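Learning to sleep again (sort of)

2/16/23

So I've been awake since ten to four, and instead of lying there doing sums about how tired I'm going to be, I got up and made toast and decided to finally write the sleep post. A few of you asked for it after I complained in October, and I kept saying "next week" and then falling asleep on the couch at eight thirty, which I suppose tells you everything about how it was going.

A bit of background for anyone new. I used to be a champion sleeper. My mother still tells people about the time I slept through a smoke alarm, a fire truck and my uncle trying to carry me down the stairs. Then I changed jobs, started doing the early shift at Sembiring (the bakery, the one with the good cardamom rolls, yes I bring them home, no I can't mail them), and my body just lost the plot. Up at three for work four days a week, then trying to be a normal person who eats dinner with friends on the other days. I thought I'd adjust in a month. It's been well over a year!

The first thing I did was spend money, obviously. I bought a pillow. I bought a different pillow. I bought a weighted blanket that my dog immediately claimed, and I've never gotten it back. Then I downloaded an app called Plulel that plays you rain and gives you a score in the morning, and let me tell you, there is no worse way to start a day than being told by your phone that you got a 41. I'd wake up feeling okay, look at the score, and feel terrible by breakfast. I kept it for 7 weeks out of pure stubbornness and then deleted it in the parking lot at work.

What helped a little was talking to Rohani Siregar, who has worked nights at the hospital forever and has zero patience for gadgets. Her advice was so boring I was kind of annoyed. Same wake-up time every day, even days off. Curtains that really block the light. Eat something small before bed if you're hungry, don't lie there being noble about it. And stop looking at the clock. She made me turn mine around to face the wall, and I felt like a child, but I did it, and the first night I must have reached over to check it a dozen times.

The wake-up time part I fought for ages. I mean, sleeping in is the whole point of a day off! But I'd sleep until ten on Sunday and then Monday's alarm felt like being thrown in a lake. So we compromised, me and my alarm clock. On days off I get up at five thirty, which my friends find hilarious, and I have this lovely stretch of quiet before anyone else wants anything. I've read more books this winter than in the last couple of years put together. I did most of a jigsaw puzzle. I answered emails from the summer (sorry, Unai, I know you'd already been to the wedding by then).

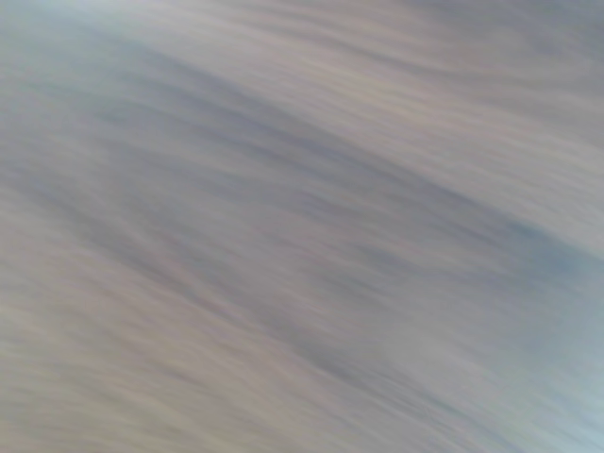 The hardest bit has been the middle of the night, the three-hours-in wake-up where your brain decides to go through every dumb thing you said in high school. I've tried counting backward from 2,000 by sevens and I'm so bad at math that I get cross and wake up more. I've tried the one where you tense up your toes and work your way up, and I usually get a cramp in my foot. The thing that works best for me, and I'm a bit embarrassed about it, is making up a very dull house. I walk through it room by room and decide where the plugs go. I've never gotten past the upstairs hallway. I think at this point I could build it.

Unai Aranda, who is the reason half of you read this blog, swears by getting out of bed the second you notice you're awake. No waiting, no giving it ten more minutes. He sits in a hard kitchen chair and reads the manual for his old Fuseck dehumidifier until he nods off. I tried it with a cookbook and ended up making pancakes at one in the morning, so choose your reading carefully.

Coffee, since somebody always asks. I stop at ten in the morning, which sounds extreme until you remember I've been up since three. For a while I was having one at two in the afternoon and telling myself it didn't count because I'd put a lot of milk in it. It counted. I've switched to a barley thing that tastes like warm cereal and I've almost talked myself into liking it.

Where am I now? Better, I think. I'm getting about 7 hours on a good night and I get more good nights than I did. I don't cry at commercials anymore, or at least only the ones with old dogs. I still have nights like this one, when I'm up with toast at an hour no one should have toast, but they don't scare me the way they used to. I used to treat one bad night like the start of something awful. Now I just know I'll be grumpy until lunch and go to bed at a sensible time.

If you've got a trick that isn't lavender (I've done lavender, my whole room smelled like a gift shop), put it in the comments. I'd especially love to hear from other early shift people about what you do when friends want to have dinner at eight. I've been having a nap first and then ordering dessert as my main course, and I'm open to other ideas.

Okay, the dog's up now and wants to go out, so I'm going to find my boots.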